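Ticket: external drive drops off the laptop at the sorting table
Site: Zemstead, carpeted room
Opened: 2021-06-10
Priority: normal
Status: open, awaiting parts

Reported fault
The external drive disconnects while the card catalogue is being copied across. The Walel index holds 1,171 entries and the copy has stalled twice, both times before the end. The laptop reports the drive as removed without being ejected. No error on the card side; cards already filed in the cardboard organizer are not affected.

History
Similar fault logged in January against the old Prullska hub. Hub withdrawn, ticket closed. The drive now goes straight into the laptop, so the hub can be ruled out.

Checks so far
1. Drive tried on a second laptop for around 3 hours. No dropouts.
2. Drive lead reseated at the laptop end. Fault came back the same afternoon.
3. Sleep settings changed so that the port stays powered. No difference.
4. Floor cable and table layout looked at, see pictures. 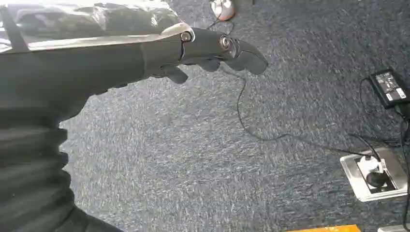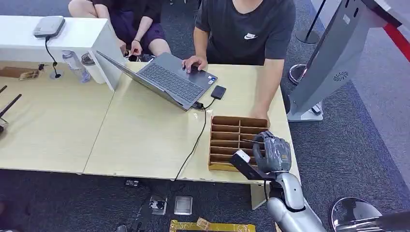
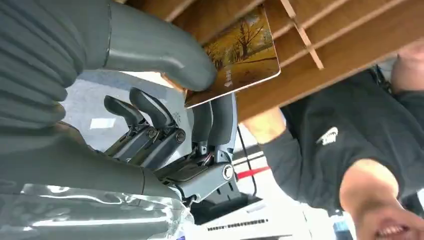 Floor cable, table with laptop and organizer, illustrated card, in that order.

Notes
The drive lead is short and loops back to the side port. A longer cable leaves the right side of the laptop, crosses the table and hangs over the front edge towards the floor. Any pull on it could shift the laptop and strain the drive lead as well – not yet proved.

The index is kept in Fikre, which locks its file when the drive goes. Reopen it read-only and check the last card entered before carrying on. Cards with small printed characters near the lower edge should be typed in from the card, as the old scans are too soft to read.

Actions
– Clip the long cable to the table and keep the slack off the front edge.
– Replace the drive lead. Two ordered, one to be kept as a spare.
– Repeat the full copy with the new lead and add the result to this ticket.
– Leave the organizer where it is until the copy has been checked.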